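What I Packed for Two Weeks (and What I Should Have Left at Home)

I am a terrible packer. My friend Milagros Montoya once watched me put three hairbrushes in a weekend bag and has never let me forget it. So when Gobnait Costello invited us both to her cousin's place in Carano for the back half of August, I swore I'd do it with one carry-on. One! For 2 weeks!

I did it, sort of. I wore my heaviest shoes on the plane and my jacket pockets were full of socks, but the suitcase closed and I didn't pay a cent extra.

My big mistake used to be starting with the fun stuff. I'd lay out dresses and sandals on the bed, get excited, and then at 11 p.m. remember that I also needed underwear and a phone charger. This time I started with the boring things. Medicine, chargers, toothbrush, one towel (Gobnait warned me the guest ones are the size of a napkin). Then I looked at how much room was left for clothes and had a small cry.

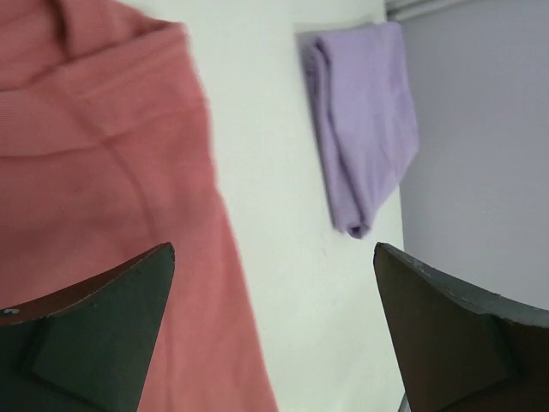 The Clothes Problem

I gave myself a limit of 20 pieces, counting everything except underwear. It sounds like plenty until you count a swimsuit, a cover-up, pajamas and the "what if it's cold" sweater. The sweater took up a quarter of the bag and I never wore it. Milagros did, twice, so I guess it earned its spot.

T-shirts were the real heroes. I took more of those than anything else and could have taken even more. They wash in a sink, they dry overnight on a chair, and you can sleep in one if your pajamas end up smelling like campfire – mine did on the second evening.

I've tried rolling, I've tried those zip-up cubes, and I keep coming back to plain old folding. Rolled shirts come out looking like I slept in a tent. With folding I get nice flat stacks and I can see what I have without digging. My mother folds everything in thirds and I used to make fun of her for it. Sorry, Mom.

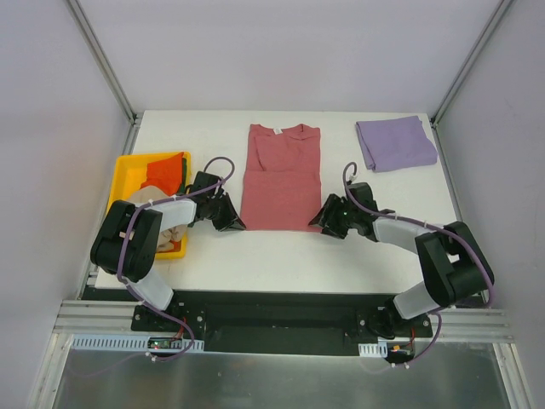
Sides in first, then up from the bottom.

What I'd skip next time: the hair dryer (there was one in the bathroom), the second pair of jeans, and the big paperback I was going to finish by the pool. I read 60 pages. I also bought a bag of lemon cookies the size of my head for the trip home, so leave yourself some room!

Next up is a long weekend with my sister, and she has already texted me to ask if she can put her boots in my bag. She cannot.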